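The Long Life of a Restaurant Plate

By Ataberk Uçar

When I washed dishes in my first year in Durberg, I believed that a plate was a simple thing. You put food on it, you take food off it, you wash it. I was twenty-three and my English was enough for "hot," "behind you" and "more forks." Only much later, when I began to write about restaurants, did I start to turn the plates over and look at the bottom.

The bottom of a plate tells you many things. There is usually a stamp, and a ring without glaze, called the foot. If the foot is rough, it scratches the plate under it each time somebody makes a stack. A restaurant makes stacks all day. After one year the white surface is full of gray lines, and the guests think the plate is dirty. It is clean. The gray is metal from knives and forks, caught in the small scratches.

Mỹ Đào taught me this. She runs Jitpraphai, a dining room with a long menu and a short kitchen, on the street behind the old tram depot. She buys her plates used. I visited her in January, when business is slow, and she had a full shelf of them waiting to be sorted. She took one, held it flat on her fingertips, and hit the edge with her nail.

"Listen," she said. It made a clear sound. The next one made a dull sound, like a knock on a door, and she put it on the floor. There was a crack inside it that I could not find even with my glasses on.

Her supplier is a warehouse in Lelthorpe, two hours by train. Hotels send their tableware there when they change the style of the dining room, which they do more often than I expected. The manager showed me a lot of 714 dinner plates from one hotel, all the same, with a thin blue line at the border. They had been used for four years. The hotel wanted square plates now. I asked what happens to square plates, and he laughed and pointed to the back wall, where there were many pallets of them. Square plates are hard to sell. The corners break, and they do not turn well in the dishwasher rack.

What sells is round, white and heavy. The manager calls this "hospital shape," without any insult. A plate with a rolled edge will survive a fall onto a rubber mat, and sometimes a fall onto tile. He sells around 2,000 of them in a normal month, mostly to canteens and small places like Jitpraphai.

I grew up with different rules. In my mother's house there were plates for us and plates for guests, and the guest plates lived behind glass. I think I ate from them two times. When I told this to Mỹ Đào she said that in her family it was the bowls. The good bowls came out for the new year and for the ancestors, and the children were not permitted to wash them. She has one of those bowls now, at home, and keeps her keys in it.

Bowls are a separate problem for a restaurant. A plate can carry almost any food, but a bowl decides the portion. If it is too wide, the soup looks poor. If it is too deep, the cook gives away noodles. Mỹ Đào changed her soup bowl last year for one a little narrower, with the same volume, and three regular customers thanked her for the bigger serving. She did not correct them. 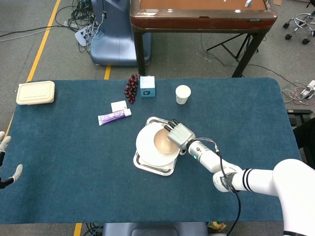

Then there is the question of what goes under the bowl. In many kitchens the answer is a plate, to protect the fingers of the server and to catch what spills. It also means one more thing to wash for every guest. Mỹ Đào tried to stop using them for one month. The servers complained about their thumbs, and the tables needed wiping two times more often, so the plates came back.

The tableware company Taridness, where I spent a morning with the glaze technicians, makes its bowls and underplates to fit each other. The base of the bowl sits inside a low circle on the plate and does not slide. It is a good idea, but it works only when you buy both. A person who buys from the warehouse in Lelthorpe must try the combinations by hand, and I saw several people doing exactly this, on their knees between the shelves, putting one thing on another and shaking it a little.

I bought six of the hotel plates with the blue line before I took the train home. One of them has the dull sound. I use it anyway, for bread.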